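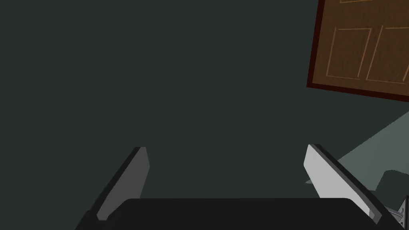
Cullow Adult Literacy Program
Progress Report to the Bae Foundation

Reporting period: second half of the grant year, through December
Prepared by: Jae-hoon Hyun, Program Manager

Summary

The evening reading program is now running at both sites named in the grant agreement, the Cullow branch library and the Pivarby community center. Enrollment reached 60 adults in this period, which meets the target set for the full year. Spending is within budget in every category except printed materials, as explained below. We are not requesting a change to the total award.

Enrollment and attendance

Classes are offered at three levels. The beginning level filled first at both sites and now has a waiting list. The intermediate level has grown more slowly, and the Pivarby group was combined with the Cullow group for the last part of the fall term. Learners who could not make the trip were offered one-on-one tutoring by phone.

Attendance fell in November, when several learners moved to holiday shifts at work. Most returned before the term ended. For the coming term we have moved the start of the Pivarby class from 6:00 to 6:30 p.m. at the request of the learners themselves.

Tutor training

Min-kyu Cho led both training sessions for new tutors. The sessions covered lesson planning, phonics for adults, and the use of everyday texts such as leases, pay stubs, and medicine labels. Tutors asked for more help with learners who read well in another language but are new to English. A follow-up session on this topic is planned for early spring. 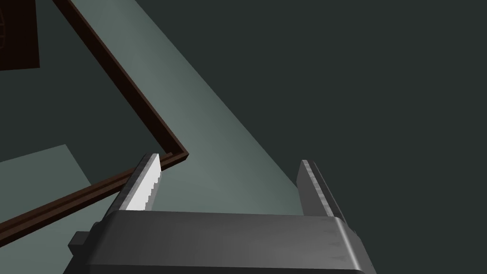

Each new tutor also observed an experienced tutor before taking on a group. This step was not in the original plan and added to the time needed to place tutors, but the site leads wish to keep it.

Materials

The program adopted the Nironon reader series for the beginning and intermediate levels. We ordered 1000 workbooks, including replacement copies for the next term. Shipping cost more than we had estimated, and the printed materials line is over budget as a result. We have covered the difference from the travel line, as the grant agreement allows. Part of the order arrived after classes had begun — tutors used photocopied lessons until the books came in.

Learner progress

Reading checks were given at the start and end of the term. Learners who attended regularly made the clearest gains, most of all in reading aloud and in filling out forms. Spelling remains weak across all levels. Full results by level will be sent with the annual report, once the Pivarby checks have been scored.

Next period

We plan to open a second beginning class at Cullow, which would take up to 12 learners from the waiting list. The library has agreed to provide the room. We still need a lead tutor for this class and expect to fill the position before the term starts. The remaining grant payment should be sent to the same account as before.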